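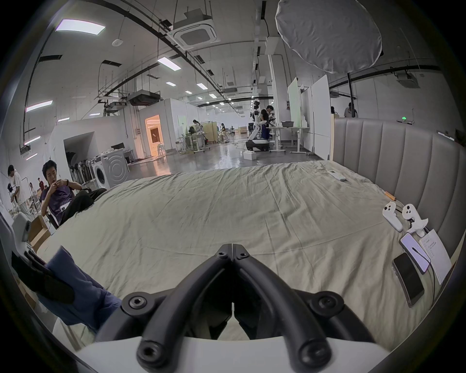
노에미 갈린도는 중간 발표 뒤 보낸 의견에서, 침실 소음을 야간 평균값 하나로 정리하면 수면을 방해하는 요인은 거의 드러나지 않는다고 지적하였다. 새벽에 오토바이 한 대가 지나가도 평균은 별로 움직이지 않지만 자던 사람은 깬다는 것이다. 본 보고서는 이 지적을 반영하여 분석 지표를 등가소음도(LAeq)에서 최고소음도(LAmax)와 사건 발생 횟수 중심으로 수정한 결과이다.

1. 연구 목적
도로변 공동주택 침실의 야간 실내 소음을 측정하고, 창호 상태와 침대 머리 위치에 따른 차이를 비교한다. 중간 발표에서 사용한 가구별 평균 비교표는 부록으로 옮겼다.

2. 측정 대상 및 방법
대상은 브라간사(Bragança) 시내 간선도로에 면한 침실 10곳이다. 모두 이중창이며 창 면적은 비슷하나 창틀의 노후 정도에는 차이가 있다. 측정은 3월 중 밤 11시부터 오전 7시까지 진행하였다. 소음계는 Stireo 적분형을 사용하였고, 매회 측정 전후에 교정기로 감도를 확인하였다. 전후 차이가 0.5 dB를 넘은 자료는 폐기하고 재측정하였다.
마이크로폰은 베개 위치에서 높이 1.2 m에 삼각대로 고정하였다. 침대 머리가 외벽에 붙은 방과 내벽에 붙은 방은 따로 표기하였다. 헤드보드의 재질과 두께는 기록하였으나 표본이 적어 변수로 쓰지 않았다.

3. 소음 사건의 정의
배경소음(LA90)보다 10 dB 이상 높은 상태가 2초 이상 지속되면 한 건의 사건으로 보았다. 간격이 5초 미만인 두 봉우리는 하나로 합쳤다. 거주자의 기침, 문 여닫는 소리 등 실내 발생음은 녹음을 들으며 제외하였다. 이 작업은 두 명이 독립적으로 수행하였고, 판정이 갈린 항목은 함께 다시 들었다.

4. 결과
추출된 후보는 총 507건이었고, 실내 발생음을 제외한 뒤 외부 소음 사건은 257건이 남았다. 절반 가까이가 제외된 셈인데, 가장 많은 것은 침구 마찰음과 협탁 위 휴대전화 진동이었다. 진동음은 저주파 성분이 강해 트럭 통과음과 파형만으로는 구분되지 않는 경우가 있었다.
외부 사건은 오전 5시 이후에 집중되었다. 새벽 2시에서 4시 사이에는 건수가 적었으나 배경소음도 함께 낮아져 사건과 배경의 차는 오히려 컸다. 야간 LAeq가 거의 같은 두 침실에서 사건 수가 크게 다른 사례도 확인되어, 서두의 지적과 부합하였다.
침대 머리가 외벽에 붙은 방은 내벽 쪽보다 LAmax가 높은 경향을 보였다. 다만 이 방들은 창과 베개 사이의 거리도 짧아 두 요인을 분리할 수 없다. 창틀 기밀재를 Ginell 제품으로 교체한 한 가구에서는 교체 전후를 비교하였으며, 고주파 대역의 감소는 뚜렷했으나 125 Hz 이하에서는 측정 오차 범위를 벗어나지 않았다.

5. 한계
교통량을 동시에 조사하지 못하여 사건 수의 차이가 창호 성능에 의한 것인지 통과 차량 수에 의한 것인지 판단하기 어렵다. Trillport 측 교통 계수 자료를 요청하였으나 야간 구간이 시간 단위로만 집계되어 있어 개별 사건과 대응시킬 수 없었다. 거주자의 각성 여부는 아침 설문에만 의존하였고, 응답이 누락된 날은 분석에서 제외하였다.

6. 후속 과제
동일한 방에서 침대 위치만 바꾸어 반복 측정하고, 실외 창면 앞 1 m 지점에 두 번째 마이크로폰을 두어 실내외 준위차를 함께 구한다. 진동음 판별에는 협탁에 부착한 가속도계 신호를 사용할 예정이다.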